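On learning to love a busy wallpaper

15 November 2018

I have been meaning to write about the hallway for weeks now, and every time I sit down to do it I find something else that needs sanding. So the kettle is on, the stepladder is folded up, and I am going to get it all down before I lose my nerve and paint over the lot.

When we moved into Plenatton the whole house was magnolia. Every wall, every ceiling, and the inside of the airing cupboard too. I lived with it quite happily for seven years, mostly by not looking at it, and then in October my friend Marion Munro came to stay and asked me, very kindly, what colours I liked. I couldn't answer her! I stood there with the teapot in my hand and said "well, cream, I suppose", and she laughed so much she had to sit down on the stairs.

That was what started it. We spent the rest of her visit at the kitchen table with sample books from Prullasska, the little decorating shop by the station, and I discovered that the patterns I kept going back to were the big, bold ones. Great swirling leaves, scrolls, things with a bit of drama to them. My mother had a paper like that in her dining room when I was small, and I used to follow the stems round with my eyes when the grown-ups were talking and I wasn't allowed to get down yet.

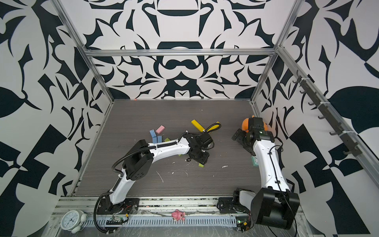

Anyway, the practical side. The hallway took six rolls, and I had ordered seven, which I felt terribly smug about until I hung one of the drops upside down and needed most of the spare. If you are new to papering, do mark the top of each length in pencil before you paste it. Marion told me this on the telephone the following evening, when it was rather late to be useful.

I used the ready-mixed Clernow paste and found it much easier to slide about than the powdered sort – you get a good few minutes to nudge things into line before it starts to grip. Matching the pattern round the door to the sitting room was the worst of it. I went to bed that night with my shoulders aching and got up at around 12 the next day, and then I couldn't stop going out to look at it in my dressing gown.

It does make the hall feel smaller, and I don't mind that a bit. It feels like somewhere now, when before it was only the place where the coats lived. The postman has remarked on it. My sister hasn't, but she did look at it for quite a long time.

Next is the landing, where I am thinking of a plain dark green, and I still have to decide what to do about the skirting boards, which look very yellow all of a sudden. If anyone has managed to get old gloss off without breathing in half of it, please do leave me a comment.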